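Stolard open day, quick write-up

Back from Dreststead and typing this before I forget it all. Stolard had their doors open in June, same as last year, only this time the robot stuff got the big shed. Parking was a shocker. Paid 6 bucks for a sausage and a can, fine.

First stop the packing line. Loud. Kids loved it. A palletiser with Yorath on the side was stacking cartons and we stood there for 20 minutes – longer than I've ever looked at cartons. Asked what happens if one's squashed. The bloke didnt know, went off to find out, never saw him again.

Then upstairs to the quiet room, which was why I'd gone. Silell is their simulator. You teach the arm in a made-up room before it goes near a real one, and they'd had it doing about 2000 practice goes overnight. I grabbed a stool near the screen and stayed put till they wanted it back.

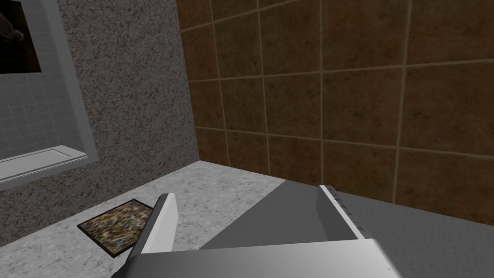 I lay tiles for a living so of course I was looking at the wrong thing. Everyone else asking about grip force and I'm thinking who picked that wall. Big brown squares, all stained and cloudy, pale grout, up against speckled grey on the other side. Wouldn't get it past any client of mine. The stone-look surface under the fingers was pretty good though, I'd of believed that one.

Asked if they could swap the tiles for something nicer. Apparently yes, there's a menu. Going again next year, earlier, and parking at the oval.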